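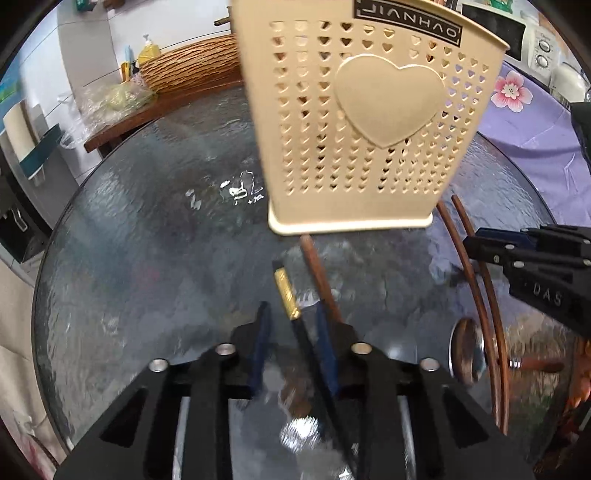
heart holder + chopsticks, glass table

Utensil holder with the hearts, keep or toss?
Kitchen & Dining > Small Stuff

mudroom_minnie
OK quick one, on my break. Redoing the utensils this week and I'm stuck on the holder. Beige plastic, little heart holes all over the front, big heart in the middle. Moved with me from Oswood to Cindoldale and I still like it. Problem is the chopsticks. Black ones, wood ones, long reddish ones, all in together with the spoons and it's a mess every time I grab something. Do you guys split chopsticks out or just leave them? Also is plastic fine for wood stuff or does it get gross at the bottom?

tallpines42
Split them. Always. Chopsticks in a drawer, spoons in the holder. Done.

brothandbones
Disagree. Drawer chopsticks roll everywhere and you never find the pair. Tips up in a holder, you see the colors right away. I have 3 kinds and it takes me 2 seconds.

tallpines42
Tips up = everybody's fingers on the part that goes in your mouth. No thanks

brothandbones
wash your hands?? lol

quietladle
The holder is cute, keep it. Holes in the front are good for air but look at the bottom. Mine was a solid cup with no drain and the wood ones got black spots on the ends. Now I dry everything flat on a towel first, overnight if its the thick ones, then in they go. No spots so far.

mudroom_minnie
The base rim on mine is solid, so yeah, worried about that. Haven't looked underneath in a while, will check for drain holes tonight. The black pair with the gold band I don't care about so much, it's the wood ones I want to save.

hurnar_street_kitchen
Don't store wet wood in any plastic thing, holes or no holes. I had a Leclerc crock, the ceramic kind, and even that grew stuff. Wipe the inside weekly. White vinegar, hot water, old toothbrush for the little holes — those hearts are going to collect gunk.

tallpines42
See this is why I say toss it. Who wants to scrub hearts with a toothbrush

quietladle
takes one minute, come on. Soak it in the sink and most of it falls out

mudroom_minnie
Not tossing it!! Leaning toward keeping the holder for chopsticks only and putting spoons somewhere else. Maybe a basket? I have a wicker one on the shelf by the soap.

brothandbones
Wicker next to soap will get splashed. Put a liner in it or move it.

hurnar_street_kitchen
Second the liner. And not for anything damp, same deal as before.

glasstop_gus
Different question, is that the rippled glass? We had a table like that and everthing rattled on it. Wood handles fine, metal spoons drove me nuts. Got a cloth for it in December and never looked back.

mudroom_minnie
Rippled yes. Spoons are loud on it lol. I only dump stuff there to sort it.

tallpines42
Fine, keep the holder. But one pair per person and get rid of the rest. I bet you have 100 takeout ones in a bag somewhere.

mudroom_minnie
no comment. Break's over — will post about the drain holes later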